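Open day at Derneck, notes before I forget them

October 27, 2026

Typing this on the train home, feet sore, phone at 14 percent so it will be quick and ugly. I'll fix it later. I won't fix it later.

So. Derneck open day. They do robot training stuff, mostly household chores, and they let the public in twice a year. I missed the one in May. Signed up for this one the minute the form went live and still got the late slot.

Getting there: take the tram to Mansilla, walk past the big garden center, second gate and not the first. First gate is Getbridge, who make conveyor parts, and the man at the desk there has clearly had this conversation a lot today. Sticker badge, a map printed too small, off you go.

First impression, it's loud. Not machine loud, people loud. High concrete ceiling, everything bounces. I'd pictured glass walls and a rope and somebody with a microphone. It's more like walking around a furniture store where half the departments are kitchens.

The part I came for was the hand-held grippers. If you haven't seen one: it's the robot's hand without the robot. You hold it, you do the chore with it, and the camera on it records what the hand saw. Do that enough times and you've got something to train an arm on, no arm needed. I'd read about this for a year and never held one.

Held one! It is more awkward than the videos. My first job was picking a folded dish towel off a counter and putting it in a drawer. Easy with fingers. With two jaws you have to commit. You can't sort of fuss at the corner like you normaly would, you go in flat, close, lift, and if you got one layer you got one layer. I got one layer. The towel unrolled all the way down and I stood there like a waiter.

Second try better. Third try the instructor said "slower" and I realized I'd been racing, which is apparently what every visitor does. You want to go at the speed you'd like the robot to go. That stuck with me more than anything on the posters.

Other things I tried or watched:

Putting a cup on a hook. Tried it 3 times, hit the hook once. Wrist angle is everything.

Opening a cabinet with a round knob. Horrible. The jaws slide off. There's a trick where you hook it from behind and pull with your whole forearm. Felt like cheating, they said it's fine, a good recording is a good recording.

Hanging a shirt. I just watched this one. The person doing it was so smooth that I didn't notice for a bit how hard it was. Collar, hanger through one side, swap, other side. Took her less time than it takes me at home.

Wiping a table. Boring to do and they said it's one of the more useful ones, pressure is hard to get right.

Then the talk. Little speaker on a stand, not enough chairs. Main points as I scribbled them: 412 recordings on a good day across the whole floor. They throw out plenty. Reasons for throwing out, in the speaker's order: hand moved too fast, object never clearly in view, person started the task before the recording did. I asked about lighting, since my own garage attempts always look like a cave, and the answer was that they want variety. Daylight, lamps, gloomy afternoon, whatever. Made me feel better about the garage.

Somebody asked the jobs question, there's always one, and it's a fair one. Answer was longish and a bit slippery. The short version was that they're aiming at care homes and people who live alone first. Fine. I'd have liked a number or a date. Didn't get either one.

Somebody else asked if the recordings have sound. No. Good.

The demo with an actual arm was after that, running a policy they call Zorkisow (no idea, I asked, the person laughed and said it was a long story from before their time). Task was to clear a tray: spoon, cup, napkin, in whatever order. Spoon, yes. Cup, yes, with a weird pause over it as if it was thinking about its life. Napkin, no. It closed on air next to the napkin, went up, carried the air very carefully over to the bin and let go. Whole crowd went ohhh. Second run it got the napkin too and people clapped, me included, hard.

I liked that they ran it twice and didn't hide the first one. At the trade show last spring everything was a loop on a screen.

Stuff I'd change. The queue for the grippers was 23 people when I joined it and there was no sign saying how long you'd wait, so folks kept drifting off and coming back and arguing about places. The map had the restrooms on the wrong side. And the handout says "see our web site for the dataset" and there's no address on the handout. Also bring water.

Stuff I'd keep. You get a proper go with the gripper, they don't snatch it off you after ten seconds. The instructors talk to you like you might be any good at it. Kids got their own turn with soft blocks and were, I'm sorry to say, better than the adults. One maybe eight years old stacked hers with no wobble at all and then looked bored.

My hand hurts a little now, base of the thumb. They did mention this. The people who do it all day switch hands and take breaks, and there's a lighter grip coming. I asked if I could buy one of the current ones and it's a no for now, though they said the jaw pads are the bit that wears out and they go through a lot of them. I want to try printing a set. Ribbed inside face, a bit of a V to it so round stuff centers itself. I have some flexible filament left from the bike thing, might be too squishy, we'll see.

Questions I still have and will email them:

Does it matter if left-handed people record? I'm left-handed and used my right the whole time like an idiot.

What do they do about mirrors and shiny things?

How long from recording a chore to an arm doing it? I heard "weeks" from one person and "depends" from another.

Is there going to be another evening for people who build their own? There was talk of it at the coffee table but I couldn't tell if it was a plan or just talk.

If you're thinking of going next time, go early, go straight to the grippers, do the talk after. Wear sleeves that don't flap, mine got in the view twice and had to be rolled up. And try the shirt one, I chickened out and I regret it.

Ok, my stop is next. One from the floor, gripper up close and the big room behind it.

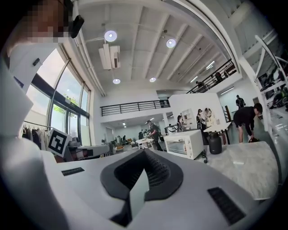 Went in the morning and the cabinet knob beat me too, four goes and no luck. On the left-handed thing, I asked and they told me they want more of us, so do it lefty next time. If you print those jaw pads please post how the flexible stuff holds up, mine split along the layers after one evening of picking up spoons.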